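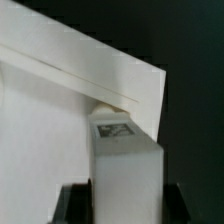

White on white: the carton-shaped piece with its rounded cream cap.

The Black Table at Manddale

The black table has been in the back workroom at Manddale for two years, and most of the layout work gets done on it. This page collects a few views of the table and the white pieces used on it, with short notes by Tharushi Dissanayake and Imtiaz Sheikh. Most of the notes are about labels and surfaces. Click through to the Pralex page for the older set with the gray pieces.

Close up

The tall shape in the middle has flat sides and a slightly beveled top. The long panel slanting over it is matte and off-white, with a thin groove along its length. Whites that look the same on the shelf can be quite different side by side – the lower strip of the panel is creamier than the rest, and the shaded side of the boxy piece leans toward blue-gray.

The row

White blocks with black printed labels, laid out across the black tabletop with a flat white board in the center. The board carries four black-and-white marker squares, set two by two. The block just to the right of the board is the tall one, standing upright with its label near the top. The two at the left have theirs on top.
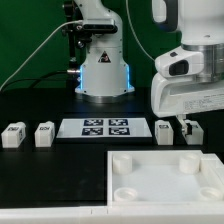

Notes on the labels

Iresha Khan prints the labels in sheets of 16 and trims them by hand. A label that goes on crooked comes off again the same day, before the glue sets. Glossy paper was tried in July and dropped, as it picked up too much glare from the ceiling lights. The plain stock has been used ever since.

Storage and care

The pieces go back in the Wijesinghe cabinet, 8 to a drawer, with a sheet of tissue between layers. Fingerprints show on the tabletop more than on anything else in the room. Rostyslav Yurchenko wipes it down with a dry cloth in the morning – no spray, which leaves streaks.

To borrow the board or ask for a set of labels, leave a note for Mariama Dankwa at the front desk.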